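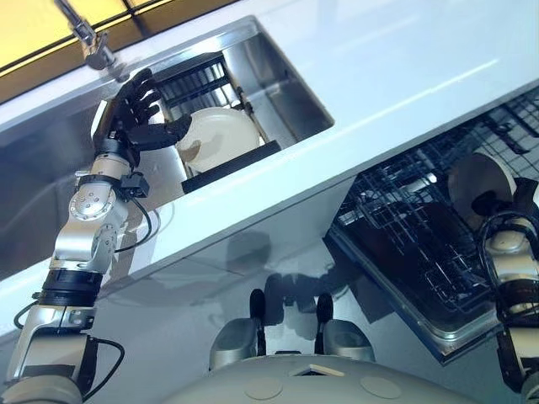
Teleoperating the dish task: notes on leader scaling, wrist views and bad demonstrations

10 October 2026

I have been collecting dish-handling demonstrations at the Vandside kitchen since February, and the write-up I promised has grown long enough to split. This part covers the operator side: how the task gets shown to the robot, and what I throw away afterwards. Training comes later.

The task is narrow on purpose. There is a dish rack in the sink and a dishwasher standing open under the counter. The operator moves plates between the two, one arm working high and the other low. Most of the difficulty is in the rims. A plate standing in a rack leaves the fingers very little to close on, and the approach angle has to be right before contact, as there is hardly any room to correct once the tines are in the way.

Scaling

The leader arms run through Prokport, our control bridge, which lets me set the ratio between operator motion and robot motion per axis. I started at one to one everywhere. That was comfortable in free space and poor near the rack, where a small twitch of the operator's wrist became a small twitch of the robot's wrist against a plate.

The current settings reduce translation near the sink and leave rotation alone. I tried scaling rotation as well and took it out again after two sessions. Operators lose track of where their own wrist is relative to the robot's, and then they clutch and re-center constantly. Every clutch leaves a pause in the recording, and a policy will learn a pause as readily as it learns anything else. Clutching is still allowed, but only with both hands empty.

Wrist views
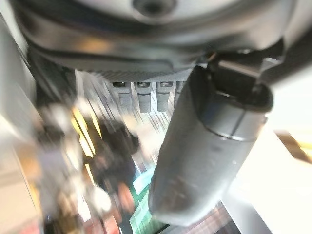
Motion blur is the main reason I reject recordings now. The head camera tolerates fast arm motion well enough, but a wrist camera moves with the thing it is mounted on, and a quick reorientation turns the whole room into streaks. The near hardware stays readable: you can pick out the weave in the carbon-fiber plate and the groove on the pins under it while a person in the background is reduced to a dark upright smear. That split is useful for triage. The hardware is fixed relative to the camera, so if it is sharp and everything past the finger is smeared, the fault is speed and not focus.

I filter on this automatically. Kong, the script that sorts episodes overnight, masks out the static hardware region and computes a sharpness score on what remains. An episode is flagged if the score stays low for longer than the threshold in the config. Fast transits between the counter and the dishwasher are permitted to blur. The last stretch before a grasp is not.

Numbers so far

The set stands at around 2,000 episodes. In the last review pass I rejected 269. Blur near the grasp was the most common reason, followed by clutching with a plate held, followed by operators releasing early. Early release is the one I watch for by hand, because the plate often settles into the rack anyway and the episode gets marked as a success.

Operator habits matter more than I expected. A new operator tends to look at the plate, while an experienced one looks at the slot it is going to. I now have people do 3 unrecorded runs with only the placement half of the task before they record anything. The approach paths come out smoother and there is less hesitation over the tines.

What I would change

I would set the speed limit in software from the first day. For the early sessions I relied on asking people to slow down, and they did, for about one plate. Prokport now caps wrist angular velocity whenever the hand is inside the sink volume, and the operator feels it as slight drag on the leader arm.

I would also log the leader joint positions together with the robot's. I only stored the follower side at first – disk space was tight – and those episodes can't be used to separate operator error from tracking lag. The Cevstead recordings have the same gap, so comparing the two sites will have to wait until I have collected a fresh batch at each with both sides logged.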